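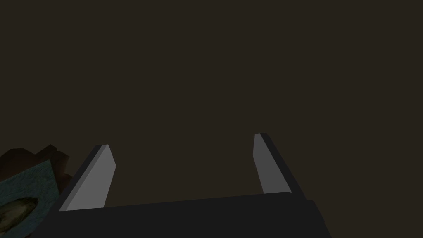
Norbert Bozsik had the quote open on one screen and the sim on the other. Ten past four. The budget form closed at five.

"Two grippers," he said. "Two. And Ommont wants the deposit up front."

"Ask for one." Veikko Miettinen hadn't taken his coat off. "One gripper, one spare set of fingers."

"Flekelard turned down one last year. Said it looked unserious."

"Flekelard turned down chairs last year."

Norbert typed 81, meaning thousand. Deleted it. Typed 78. The cap was 78 and everyone upstairs knew the cap was 78, so a form that landed right on it would smell. He took out the service contract. Put it back. Took out training.

"Who's going to run it then?"

"Me. You. The manual."

"The manual's from Vaněk. You've read a Vaněk manual?"

Phone. Norbert let it ring, picked up, said yes, yes, lead time is four months, no, four, and hung up. October at the earliest then. He wrote October in the box and it looked like a promise.

Veikko leaned in at the sim. Fingers wide open, dark all around them. "Does it close on anything yet?"

"It will."

"Norbert."

"The Flerkex pads are softer. It'll close with the Flerkex pads."

"Are they in the quote?"

He scrolled. Scrolled back up. Nine minutes to five now, somehow -- and the pads were on page three, under optoins, unticked.

He ticked the box. The total went red.

"Take out the second one," Veikko said, and went to find coffee.

Norbert took out the second one.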